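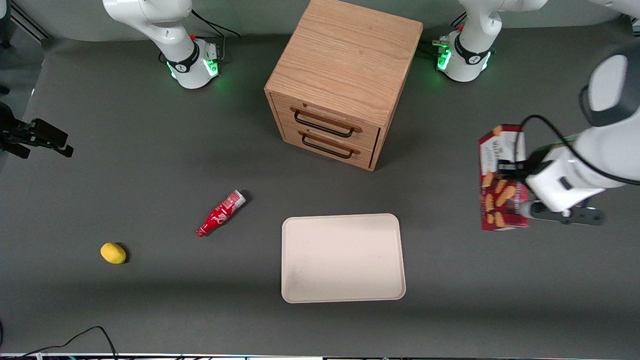 Institutions that teach robots by demonstration should pay their demonstrators as skilled staff. At Binbridge we have argued this since August, when the Dallari programme asked for 1,162 recorded demonstrations and budgeted for the operators as though they were temporary typists.

A person who guides two arms by remote control makes a great many small decisions: which hand should take the box, how wide to open the fingers, when to stop and begin again. The machine will copy the hesitations along with the skill. Our reviewers set aside 23 of the first 300 recordings, and most of the faults were traced to tired operators — a matter of rotas and breaks.

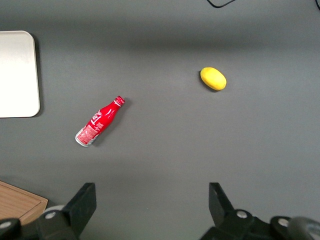
Should a poor demonstration be kept?

It should be kept but marked as poor, so that those training the robot can decide whether to use it.

That marking is itself skilled work, and the Nepia guidelines leave it unpaid. We ask that the next edition correct this, and that no operator be asked to exceed 5 hours in a day.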